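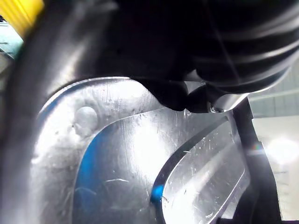 About Trellcombe

Trellcombe is a small company that keeps the paperwork of local government where people can find it. Agendas, minutes, ordinances, zoning maps, the sign-up sheet for public comment. We work with towns, boroughs, library boards, water and sewer districts. No state agencies, no campaigns, no lobbying clients, ever.

How we started

Two of us were going to township meetings for years and could never get the packet before the vote. You'd ask at the window and get told it was "in process." Then the meeting, then the vote, then the packet shows up on the website a week later, scanned sideways. So we started typing up agendas and posting them ourselves out of a rented room over the Stamatopoulos building. First town that paid us was Davorholm. They're still with us.

Since then it's grown to 662 public bodies. Most are tiny. A lot of them have one clerk, part time, who also does dog licenses and answers the phone. We build for that clerk first.

What we do

Meeting packets. Clerk drops in the files, we put them in order, number the pages, make the text searchable and post it. Revised agendas get posted next to the old one, with the time of the change. We don't overwrite anything.

Minutes. Draft and approved versions both stay up, marked clearly as which is which. If a body is behind on its minutes the page says so.

Kirus. This is our search tool. Type in a street name or a block and lot and get every meeting where it came up, back as far as the town has given us records. Free for residents, no account needed. Reporters use it alot, so do people fighting about fences.

Public comment. Sign-up online or on paper, whichever the town's rules allow. We don't set the time limits! Please stop emailing us about the time limits. Call your council.

Records requests. Intake form, deadline clock, a running list of what was asked for and what was handed over. The town decides what gets released and the town answers for it. We host the list.

Who pays

The towns do, by population, on a yearly contract that renews in April. The rate sheet is public and its the same for everybody in your size bracket. We take no ads and we don't sell visitor data. Any elected official who wants something taken down has to put it in writing, and the request gets posted too. That has cost us contracts. Fine.

Where we are

Main office is upstairs, side entrance, buzz twice. Open 9 to 5, later on nights when a lot of councils meet because that's when the phone rings. Help line for clerks is staffed by 7 people and you will get one of them, not a menu. Parking in back, the lot floods near the dumpster so go left.

Working here

We hire a couple times a year. Past clerks, court reporters, people who've sat through a budget hearing and stayed awake. Openings go on the Jobs page, if nothing is listed there then nothing is open.

Corrections

Wrong date, missing attachment, name spelled wrong in the minutes: use the Report a Problem link at the bottom of that page so we know which document you mean.

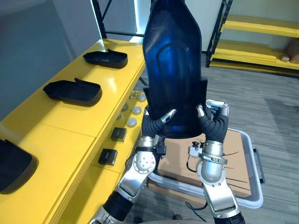
If the mistake is in the town's own document we can't change the text, but we'll pass it to the clerk and add a note that it's been reported. Posting errors on our side get fixed same day, and logged.

Want your town on here? Have your clerk or administrator use the Get Started form. Residents can send it too but we still need someone with authority to sign. Setup is almost 2 months for most places, longer if the old minutes are in boxes.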